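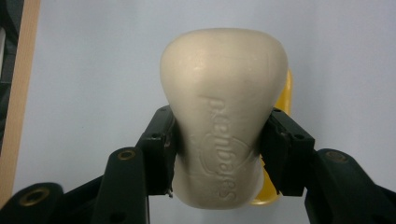
*Last changed: Oct 28, 2026*

# Chapter 14. Learning to Place Objects from Hand-Held Demonstrations

Chapters 12 and 13 treated grasping as a problem that ends when the object leaves the table. In most useful work, that is where the problem begins. A part must go into a fixture, a cup onto a shelf, a bar of soap into its dish. The placing motion must take account of how the object sits in the fingers, where the target lies, and how much error the target will forgive.

This chapter presents one method for learning such motions. A person performs the task with a hand-held gripper that carries its own camera. The recorded views and finger motions are used to train a policy, and the policy is then run on a robot arm fitted with matching fingers. The reader should already be familiar with behavior cloning (Chapter 9) and with camera pose estimation (Chapter 6). Readers who have skipped Section 9.4, on compounding error, are advised to return to it before going on to Section 14.3.

After completing the chapter, the student should be able to:

- state the assumptions under which a hand-held demonstration can be transferred to an arm;
- write the placing task as a sequence of relative poses;
- choose a success measure suited to the task and defend the choice;
- identify the common sources of error in a set of demonstrations.

## 14.1 A Running Example

The chapter returns throughout to the soap placement study carried out at the Stustow laboratory and first reported by Gilberg and Steinarsdóttir. The task is easily stated. The demonstrator grasps a bar of soap, carries it to a soap dish, and sets it down so that it rests flat within the rim. Nothing else is asked.

The task was selected for several properties that make it a good teaching case. A bar of soap is rounded, so that two flat fingers touch it over a small area and the bar may turn about the line between them. Its surface offers little friction. It is often embossed, and the embossing gives the camera some cue to orientation, although shallow relief in a single color is hard to detect under even light. The dish, by contrast, is rigid and has a clear outline. One object is hard to hold and the other is easy to find, and the policy must deal with both at once.

The fingers themselves deserve attention. A stiff finger with a hard face gives a repeatable grip on a square block and a poor one on a curved object. A padded face spreads the contact, but padding wears, and a worn pad changes the grip from one session to the next. In the Stustow study the pads were replaced after every 90 demonstrations, and the session number was stored with each recording so that the effect of wear could be examined later. The exercise at the end of Section 14.5 makes use of this field.

## 14.2 The Form of a Demonstration

A demonstration is a time-ordered record of three quantities: the camera image, the pose of the gripper, and the opening of the fingers. No force is recorded. Where force matters, it must be inferred from the finger opening and from the appearance of the object in the grip, and the limits of such inference are taken up in Section 14.6.

Let the pose of the gripper at the start of a short window be the reference. Every action in the window is then written relative to that reference. This convention has two consequences. First, the demonstrator need not stand in the same place each time, and the table need not be measured. Second, errors in the global pose estimate matter less, since only the change over a short window enters the training data. The cost is that the policy has no memory of where the table is and must find the dish again in each image.

The study divides each demonstration into four phases: approach, grasp, transport, and release. The division is made after recording, using the finger opening and the height of the gripper. It isn't supplied to the policy during training. It serves only for analysis, and its chief use is to show in which phase a failed trial went wrong.
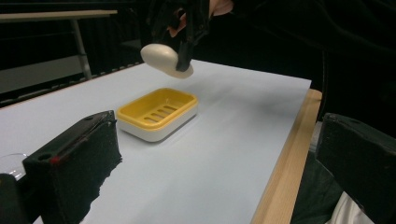
**Why record the actions relative to the gripper when the position of the dish could be measured once and given to the policy?**

A measured position holds only as long as the dish, the table, and the camera remain where they were. Relative actions tie the motion to what the camera currently observes, so the same policy can be used when the dish has been moved or when the work is carried to another room. Where the target is fixed and precision matters most, as in many factory cells, a measured position may still be the better choice.

## 14.3 Success and How It Is Judged

A placing trial can end in more ways than a grasping trial. The bar may come to rest flat in the dish, lean on the rim, land across it, or fall to the table. A single yes-or-no score hides these differences. Gilberg and Steinarsdóttir therefore scored each trial on two scales, one for position and one for the final resting state, and reported both.

Their principal result may be stated briefly. In a test series of 19 trials with the dish placed at new positions, 15 ended with the bar flat within the rim. All the remaining failures occurred in the release phase. In each of them the bar had turned in the grip during transport, and the policy opened the fingers at a height suited to a level bar.

Two cautions apply. The series is short, and a difference of one or two trials between methods should not be taken as evidence that either is superior. The trials also used a single type of soap and a single dish, and the result does not by itself support any claim about other objects. Section 14.4 describes how the authors extended the test using the Flistex object set and which parts of the original finding survived.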